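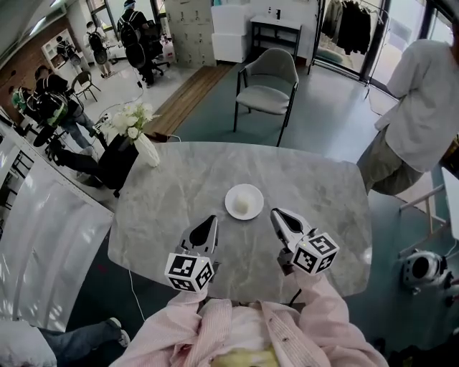 Turgate mosque sets up evening zakat desk

The Benjelloun Mosque in Turgate will open a zakat desk in October for people who want help working out what they owe. It will run after the Maghrib prayer in the small room beside the library, and no appointment is needed.

Lachlan Gourlay, who will run the desk, said most questions the mosque gets are about savings that rise and fall during the year, and about gold jewelry. "People bring a bank statement and don't know which line to look at," he said. Visitors should know the date their zakat year began and have a list of any debts due now.

Last year 1,103 households gave their zakat through the mosque. The money went to families in Turgate and Drillis, with 11 students also getting help with rent and food.

Zakat al-Fitr, the payment made before the Eid prayer, is collected separately and will not be handled at the desk.

The desk will be staffed until 9 p.m. Sisters who prefer to speak with a woman can ask at the Prundine Street entrance. Written questions may be left in the box by the shoe racks and will be answered within seven days.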